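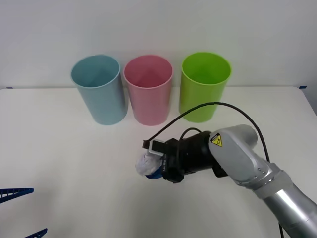 I had two dollars and a coupon in my hand when I walked into the Brastex on Mill Road, and I was there for one thing. Well, two things if you count the gum.

Every October my sister-in-law does her harvest supper, and every October I bring the drink. It used to be a big pot of hot chocolate. Then one year I brought Jillik, the spiced pear kind, poured it over crushed ice with a cinnamon stick in each glass, and my whole family lost their minds. My uncle asked me for the recipe! I looked that man in the eye and told him it was pears, mostly, and a lot of patience.

So you see my problem. I've been making "my" pear drink for 3 years now and it comes out of a bottle.

Anyway. I get to the back wall where the fall stuff goes, past the doormats and the candles that all smell like the same candle, and there's one bottle left. One! The shelf tag said $3 and the coupon took a dollar off, so I was already doing a little dance in my head. And a hand comes from the other side and closes right around the neck of it.

The hand belonged to Alaric Iwasaki.

If you went to my high school you know who that is. He beat me in the county baking contest senior year with a plum cake, and I have not eaten a plum since. I hadn't seen him in ages. He had a beard now and a cart full of paper leaves.

"Oh, hey," he said, like a person who was not holding my bottle.

"Hey," I said. "Is that the pear?"

He turned it around and read the label, slow, both sides. "Looks like it's the pear."

I asked him if he'd ever tried the cranberry, because the cranberry was right there, a whole row of it. (The cranberry is terrible. It tastes like a cough drop that fell in a fireplace.) He said he'd had the cranberry. We both looked at the cranberry for a minute.

Then he leaned in over the paper leaves and got real quiet. "I tell my mother-in-law I make this," he said.

I want you to know I laughed so hard that a lady by the candles put hers down and left. I told him about the supper and my uncle and the patience, and he had to hold on to the cart. His story was worse than mine. He'd told his in-laws he had an orchard share. He'd made up the orchard. It was called Resta, he said, and it was up a hill, and there was a dog.

"What kind of dog?" I asked.

"Old," he said. "I had to kill it off last year, they kept asking to go meet it."

The going home part

We decided to split it, which meant somebody had to buy it, and then we both pulled out the very same coupon. He won that one too, his was on his phone and mine had been through the wash. But he let me pick the place, so we went across the parking lot to Phí, the noodle place, and sat in the window and asked for an empty jar. The girl at the counter didn't even blink. She brought us one that used to have chili paste in it and had been washed pretty good. Pretty good.

He poured. I will say he poured fair. He got down with his chin on the table to check the line, and then he gave me the extra splash, and I thought maybe I could eat a plum again, if it was offered nicely.

"Half a bottle isn't going to cover a supper," I said.

"Ginger ale," he said. "And you float a slice of something on top. People see a slice and they stop asking questions."

I wrote that down on the back of my receipt for the gum.

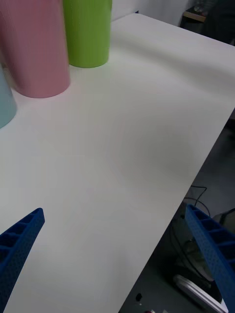

The supper

There were more cousins than usual, and somebody had brought a boyfriend who wrote about food for a paper, and I swear my hands were shaking when I set the pitcher out. Half a bottle of Jillik, ginger ale up to the top, and pear slices so thin you could read through them.

My uncle went first. He always goes first. He took a sip and held it in his mouth and looked up at the ceiling fan.

"You did something different," he said.

I said I might have.

"There's a little kick to it. At the end." He took another sip. "Is that chili?"

The whole table got quiet and the boyfriend picked up his glass. I thought about that jar. I thought about Alaric, two towns over with his clean half of the bottle and his dead dog, and I could've strangled him.

"It's from the orchard," I said. "They grow the peppers right up next to the pears."

"What orchard?" said my sister-in-law.

"Resta," I said. "It's up a hill."

My uncle put out his glass for more. He wanted to know if they had a dog.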